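Low-fire glazes and the two-degree problem

Sustberg, a maker of studio kilns, replaced its analog controllers in January. The new Aitken unit samples the chamber every 2 seconds and holds a red glaze within tolerance through a 90-minute soak at 2000 degrees Fahrenheit. Reds are the usual test. Their color depends on a narrow range of heat, and a fast climb turns them brown near the shoulder of a pot.

Owners of older kilns can fit the controller with an adapter plate. The thermocouple must be replaced at the same time. 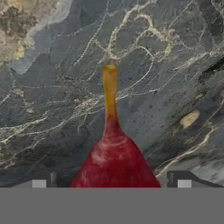
Lachlan Chisholm writes that his adapter plate needed new mounting holes before it would sit flat.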